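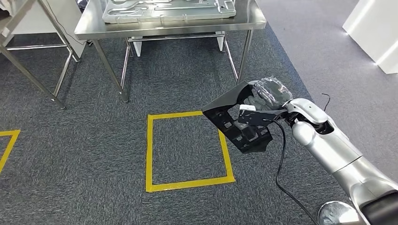 Zyanya Ledesma wrote to me that a taped square on the floor is a confession that the shelving has failed. If a part has a home, she argued, it goes to its home, and if it has no home, tape will not give it one. She has held this view for as long as we have corresponded about workshop layout, and I think she is wrong on a narrow but useful point.

Her argument treats storage and staging as the same function. Storage answers the question of where a part is kept. Staging answers the question of where a part is between two operations. A molded bracket with a connector mounted on it has a bin, and the bin is fine. The trouble starts when the bracket leaves the bin and is not yet installed. During that interval it will be put down somewhere, and in most shops the somewhere is chosen by whoever is holding it.

Yellow tape on dark carpet is about the cheapest way to remove that choice. The contrast is high, the edge can be read from standing height, and the cost of a mistake is one strip of tape. I have seen painted lines, rubber mats and the molded trays that Orkden sells for the purpose. The trays are good trays. They also have walls, and a part with a cable attached tends to end up half in and half out of anything with walls.

Cables are where most floor marking schemes go soft. A bracket has a footprint that can be measured. A bracket with a lead has a footprint plus whatever the lead decides to do. When we laid out the assembly room at Cunudgate, the first squares were sized to the part alone, 49 cm on a side, and the leads lay across the tape all day. People stopped treating the line as a limit. We went to a larger square in July and wrote one rule on the wall: part and lead inside, or neither.

The rule matters more than the dimension. Quang Đào objected that a part resting on one corner of the line is close enough, and for a heavy casting I might agree. For a light plastic part with open slots and a ribbed body I do not. Such a part is easily kicked, and loose debris can get into the openings. A margin between the part and the tape is what keeps a shoe out of it.

There are real objections to tape on carpet. Adhesion is poor on loop pile and worse on anything dusty. Corners lift first. Mitered corners look tidy and lift sooner than overlapped ones, so overlap them. Vacuum before laying, press with a roller, and expect to replace any run that crosses a walkway. At Henriques they replace every square on a fixed schedule – a waste of tape, in my opinion, though their floor does look better than ours.

The stronger objection is the one Ledesma was reaching for. Squares multiply. A shop that starts with 2 can finish with more than 50, and at that density the floor is a shelf with no uprights. My answer is that a square has to be empty most of the time to be worth the area it takes up. If it is always full, it has turned into storage, and the part belongs on a rack. Pull up the tape and buy the rack.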